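30 Dec 2022

**Trinidholm water rates to rise in February**

Households in Trinidholm will pay more for water from February, after the town council approved a new schedule of charges at its last meeting of the year. The standing charge goes up by 12 percent. The rate per gallon stays where it is.

The extra money is meant for the Skumero main, the older of the two pipes that bring water down from the reservoir. It has been patched many times. Last winter a break near the pumping station left 229 homes without water overnight, and the east side of town was told to boil its tap water until the line had been flushed and tested.

Under the plan, the worst stretch of the main will be replaced first, starting at the pumping station and ending at the school road. Work can't begin until the ground thaws. The utility, Vastura, says it expects to have pipe on site before then and will store it in the yard behind the old creamery.

The standing charge appears on every bill no matter how much water is used. Several residents who spoke at the meeting said this was unfair to people living alone, who already pay more per gallon than large families once the charge is added in. One asked why the increase couldn't be put on heavy users instead. The council's answer was that income from metered use drops sharply in wet summers, and the loan for the pipe has to be repaid in wet years too.

A motion to spread the increase over 2 years failed. A second motion, to keep the current discount for pensioners, passed without debate. Households that already get the discount don't need to apply again.

Businesses are billed under a separate schedule and will see a smaller change. The town has 401 metered business connections, most of them shops and small workshops on the harbor side. The council had considered a surcharge for the biggest users but dropped it in the fall, after the utility reported that reading those meters monthly would cost more than the surcharge brought in.

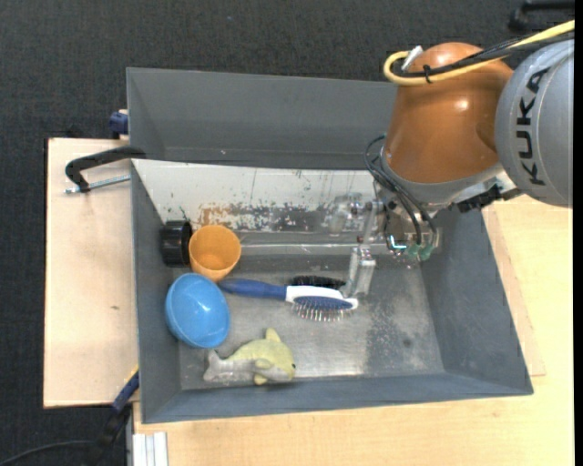

Business customers will get their new rates by mail in January, along with a form for correcting the meter size on record. Vastura says some of the sizes it has on file date from before buildings were divided up, and an owner who is being billed for a larger meter than the one installed can claim the difference back. The form has to be returned by the end of February.

The village of Trình, which buys its water from Trinidholm in bulk, isn't covered by the decision. Its contract runs for another year, and talks on a new one haven't started. The village gets its supply through the newer main and had no interruption last winter.

Road closures for the pipe work will be posted at the town hall and at the Vastura office once the dates are set. The school road will stay open to buses throughout. Customers who pay by automatic transfer will see the new amount on their February statement. Those who pay at the counter can still do so on weekday mornings.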